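Junura arm: where we've got to
Progress report to the Drultano small grants fund
Sat 12 June

Hello all,

Santosh Vashisht here from the Utevstead shared workshop, with the second report on the arm you're helping us build. It's a bit longer than the last one because quite a lot has happened (some of it even on purpose!).

First the money. Of the 300 pounds you gave us, 200 is spent. Most of that went on motors for the wrist and the gripper, and the rest on bearings, screws and a power supply that doesn't hum like the old one did. I've kept the remainder back for the shoulder, which I still think will want a stronger motor than the one in the plan. The receipts are in the shared folder, in date order, apart from one from Beaudoin which I'm still chasing them for.

The gripper design is finished, or finished enough that I've stopped fiddling with it every evening. We went through 4 versions. The early ones were fine with boxes and hopeless with anything round, so I made the finger links chunkier and had another go at the angle they close at. All the testing so far has been in the simulator, in a kitchen setup with a stone worktop, and I've been giving it things with handle shapes to hold, as those are what we'll want it to pass across the bench in the end.
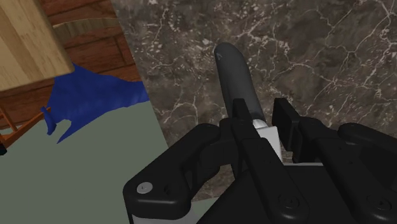
Simulator view of the gripper with the grey cylinder held upright between the two middle fingers, veined marble worktop behind.

I'm really pleased with how the fingers line up now! The thing I'm less sure about is friction. The simulator lets me type in any number I like for how grippy the fingertips are, and I've been a bit generous, so I'm going back over the tests with a meaner value before I trust any of it. If the grip gets worse I'll try rubber pads, which are cheap and easy to swap.

The real arm is behind the simulated one, I'm afraid. The base is bolted down and the elbow moves nicely, but the wrist motor arrived with the wrong connector and I lost two weeks to that (one of them was me being stubborn and trying to make it fit). The new lead is on now and the wrist turns both ways. There's some play in it still, which I think is the bracket.

Next up is printing the gripper parts, fitting them, and running the same holding tests on the bench. After that it's the shoulder. I'd said we would show the whole thing moving in December and I'm still happy with that, so long as the shoulder behaves.

One question for you: could the leftover money go on a motor if the total stays the same? The original form had it down as "materials" and I don't want to get that wrong.

Do come and have a look if you're passing.

Santosh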